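**Jorken puts its tidy-desk claims to the test, and keeps the doubts in**

*Arnutley, April.* Storage firm Jorken has today published the results of its small-workspace trial. The company would like it known that it did not believe most of the advice it was testing.

The trial asked 145 people to clear a work surface down to a single shallow tray and keep it that way for a month. Fans of the method say it saves hours. Jorken found no sign of hours.

"People put one stick in a tray and call it a system," said Marleny Marulanda, who ran the trial. "I wanted to see what happened in week three." 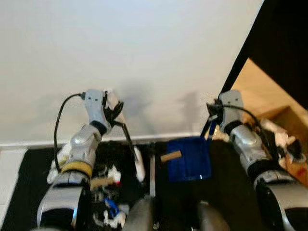
## What the trial found

Trays did well for small loose bits. Sheets did badly. Anything large, thin and floppy was folded, unfolded and moved about, and most people ended up putting it in whatever box was nearest.

Of the 1000 diary entries handed in, 968 could be used. Hardly any mentioned feeling calmer.

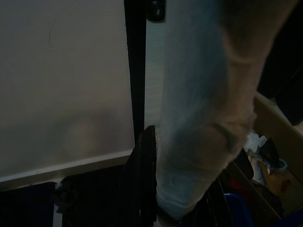 Radwa Mansour, who read every entry, is not convinced that a better folding method would help. "I've been shown four of them. They all work nicely on a pillowcase."

Jorken will go on selling its Drollum tray, in 2 sizes, but has dropped the line "a clear desk in minutes" from the packaging. Clem Quinlan, head of sales, argued against the change and still does.

The full report is free from Jorken's Arnutley office.

**Press contact:** Jinfeng Xie, Jorken press desk, Arnutley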